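The Sorting Shift

Teaching a pair of robot arms to put away forks is slow work, and most of it is done by people

By Hanna Adamczyk

The first thing Trevor Desjardins does when he comes on shift is throw a handful of flatware onto a table. He doesn't arrange it. If a fork lands on top of another fork, it stays there. Then he takes hold of the controls, and the two black arms on either side of the table start to move with him.

Desjardins is one of six operators at Urnard, a small company that gathers examples for learning systems. Its customers want robots that can handle ordinary objects in ordinary rooms. Before a robot can do that, someone has to show it how, and then show it again with everything in a different place. Each showing is called an episode. An episode of the sorting task starts with utensils on the table and ends with all of them in bins, and the whole thing is recorded: the joint positions, the gripper openings, the video from several cameras.

The current job is known inside the company as Malinowski, after the street where the first customer meeting was held. It calls for 300 finished episodes per operator. When I visited, Desjardins had 77. 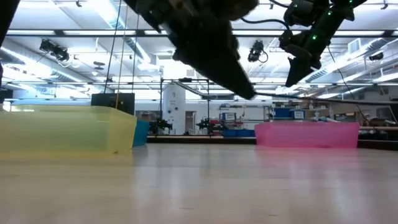

Grażyna Kaczorowski runs the floor and wrote the instructions the operators work from. They fill four pages, and she has rewritten them more than once. Early versions told people where to set every bin. The system trained on those episodes did well until a bin was moved a hand's width, and then it dropped spoons on the bare table. Now the instructions only say that the bins have to be within reach. On the day I was there the pink one stood well apart from the yellow, with a stretch of open tabletop between them, and she was happy with that. The next operator would be free to put them somewhere else.

She is stricter about the motion itself. An operator who hesitates over a fork teaches hesitation. An operator who slams the gripper into the wood teaches that too. Kaczorowski reviews a sample from every shift and throws out what she doesn't like. In the worst week of the project she threw out 57 episodes, most of them from a single afternoon when the grippers had been closing late and the operators had learned to wait for them.

"You can't fix it afterward," she said. "If the timing is bad in the recording, the timing is bad in the robot."

Forks are harder than they look. They are thin and they lie flat, so the fingers of the gripper have to come down almost to the surface before they close. A metal handle throws back the ceiling lights and can look like two edges to a camera. Zofia Wilczyńska, who trains the models, asked for a mix of handles and finishes so that the system wouldn't settle on a single kind. She would like more plastic pieces in the set, and a few that are bent. 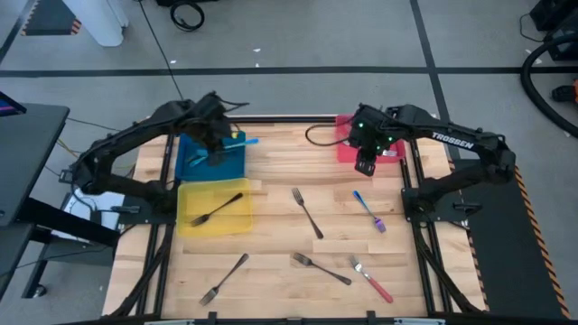

She also asked for mistakes. About a month into the project she noticed that the model had no idea what to do after a bad grasp. Every operator was skilled by then, and the recordings were clean from start to finish. The robot would miss a fork, close on nothing, and carry the nothing to the bin. So the instructions got a new section. In some episodes the operator now misses on purpose, opens the gripper, backs off and tries again. Those are logged separately under the name Dremico, and the operators dislike them. Desjardins told me it took him a week to miss in a way that didn't look like acting.

The work is tiring in the forearms and in the eyes. Operators do 40 minutes on and 20 off, and they trade tasks in the middle of the day. Ernő Fekete, the most experienced of them, came to the job from a print shop. He prefers sorting to the cloth-folding task, which he finds endless, and he listens to radio plays while he does it. His episodes are the shortest in the set and Kaczorowski rejects almost none of them.

Wilczyńska runs a new training round whenever enough data has built up. The latest model clears the table on most tries if the pieces are spread out. Piles still defeat it. Another round is planned for April, with all of the recovery episodes included, and after that the customer, Amness, will decide whether to pay for a second task. The one under discussion is stacking cups.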